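Reading time: 1 minute

Flirusix sells its hand-held gripper kit as a pair, with 16 spare finger pads and a hard case. The kit is meant for tidying tasks done at a table, and we used it for seven days.

Soft toys are the easy part. Stiff boxes standing on end need a straighter approach.
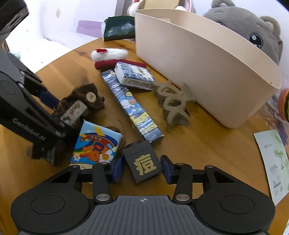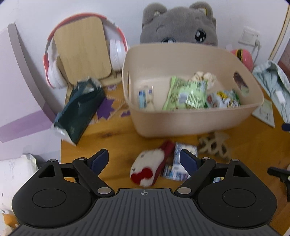 Setup and support

Charging takes four hours. Elaheh Abbasi, who runs support at Flirusix, told us the linkage arms should be checked after 4000 grips. Our pair never got that far. The printed manual is thin, and the section on pads needs a rewrite. A new edition is due in November.

Contact the magazine | © Jutgate | Back to top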